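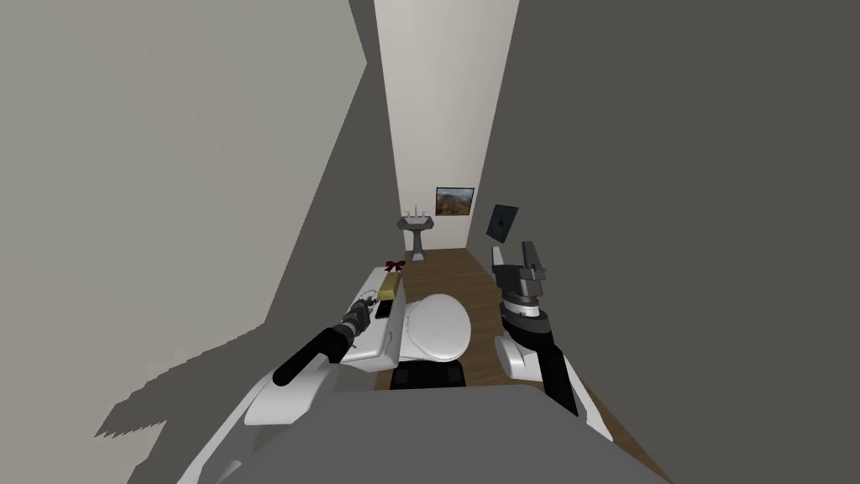
### 3.2 Collecting demonstrations by remote control

Demonstrations were recorded in Skirura, our simulator for household tasks. An operator drove both arms with a pair of hand controllers, and joint angles and gripper commands were logged at each step. Each of the 39 operators completed a short practice run first. The full set holds 3,000 demonstrations, of which 366 were set aside for testing. 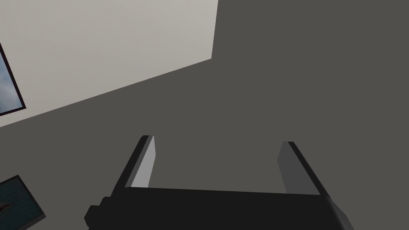
Wrist views were stored separately from the head view, as the two serve different parts of the policy. Operators could switch between them at will. With the fingers open and only a plain dark grey surface between them, the wrist view gives few cues to distance, and Lungu and Ruangrit relied on the head view for the approach.
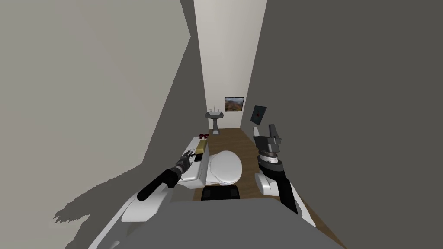

Small steps in the operator's hand motion were smoothed before being sent to the arms. The Honden filter was used throughout, with its default settings. Pauses longer than 2 seconds were removed afterwards. 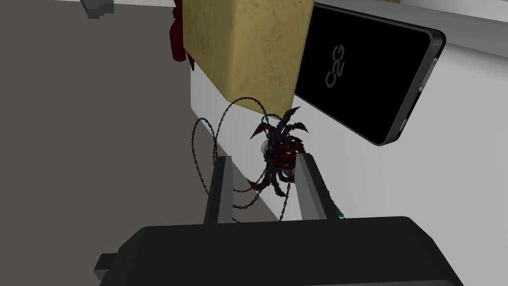
**Figure 4.** Wrist view with open fingers at a spider-like figure and its chain.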